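Clorkum Teleoperation Kit: Home Setup Teaching Export Support

8 min read

Section 5. Teaching a container task by remote control

Complete Section 4 (pairing the leader arm) before you start. You will need the follower arm, the leader arm, the foot pedal, and the container you want the robot to learn.

5.1 Prepare the work area

1. Place the container within reach of the follower arm. Leave room above it for the wrist to turn.
2. Open Antwi on the control computer and select New Task. Enter a task name with no spaces.
3. Set the episode limit to 500. You can raise it later without losing recorded episodes.
4. Check that the wrist view is live and that both fingers appear in it.

Caution: Keep hands out of the follower arm's reach while the pedal is down. The arm copies the leader at full speed.

5.2 Grip the rim

1. Hold the leader arm in the ready position and press the pedal once. The follower moves to match.
2. Bring the open fingers down over the wall of the container, one finger on each side.
3. Close the leader trigger slowly. Stop when both pads touch the plastic.
4. Squeeze a little further and wait for the force bar in Antwi to settle.

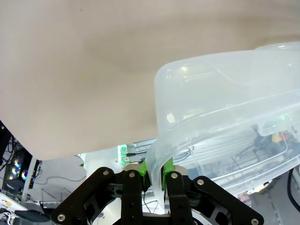

Figure 5-1. Container wall held between the two green finger pads.

Note: Thin plastic flexes. If the wall bends inward as you close, open the trigger, move to a stiffer part of the rim and grip again. Keep the correction in the recording. Episodes that include a second try are useful for training.

If the force bar jumps or drops to zero, stop the episode and check the pads for dust. Error 321 means the trigger was closed before the follower had caught up with the leader. Release the trigger, wait for the tone, and repeat from step 1.

5.3 Lift and tilt

1. Raise the leader arm straight up until the container clears the surface.
2. Turn your wrist to tilt the container. Use one steady motion and keep your elbow still.
3. Hold the tilt for a moment before you go on. The pause marks the end of the phase in the recording.

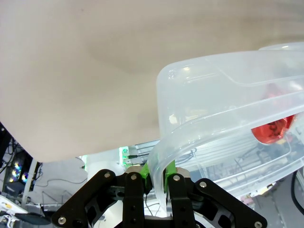

4. Bring the container level again, lower it, and open the trigger only after it is fully supported.
5. Press the pedal twice to close the episode. Antwi saves it and returns to the ready screen.

Caution: Do not tilt a container that holds liquid during training runs. Use dry, light items.

5.4 Review the episode

Play back each episode at normal speed. Delete it if the grip slips, if the wrist view freezes, or if the leader arm was bumped. Vary the starting position of the container between episodes. The sample set supplied by Stukadham, recorded by Sena Annan at the Plivthorpe site, contains 3272 episodes and can be loaded for comparison from File > Samples.

To move finished episodes to another computer, see Section 6.

Back to top Previous Next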